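How Does a School Pay for a Robot?

Robots cost money. Before a school, a library or a factory gets one, somebody has to sit down and work out what to buy and how to pay for it. This is called making a budget. A budget is a plan for money.

Lorcan Brennan runs the robot club at the school in Turkitz. In November the club had $1000 to spend. The children wanted a big robot that could walk. Lorcan asked them a question first: what job do you want it to do?

They thought it over and decided they wanted to learn how machines pick things up. A walking robot would not help much with that. A gripper would. A gripper is the part of a robot that works like a hand. Some grippers are fixed to a robot arm, and some are held by a person.

Next they looked at prices. The gripper they liked cost $600. That left $400, and it had to cover everything else. Here is what they wrote down:

Spare grip pads, $72
A box to keep the tools in, $40
Things to practice on, $0 (bring them from home)
Money to save for repairs, the rest

Spare parts are easy to forget. Pads rub against things every time the gripper closes, so they wear down, just like the soles of your shoes. If you spend all your money on the machine, you may have to stop using it when one small part wears out.

Nesma Morsy buys equipment for a company called Vamano. She says the price on the label is only the first cost. A machine may also need power, a place to stand, and time for people to learn how to use it. She writes all of these on one page before she orders anything.

It also matters what the gripper will pick up. A hard block keeps its shape when you squeeze it. Cloth does not. 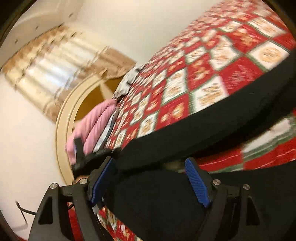
Soft things bend and fold, and they can slip out from between two fingers. Grip pads with ridges can help hold them. If your robot will work with clothes, look for pads like that and add them to your list. If it will only move boxes, you may be able to choose something simpler and save the money.

Try it yourself. Pick a job you would like a robot to do at home. Write down the main machine, the spare parts and anything else it would need. Then ask an adult to help you look up the prices, and add them up.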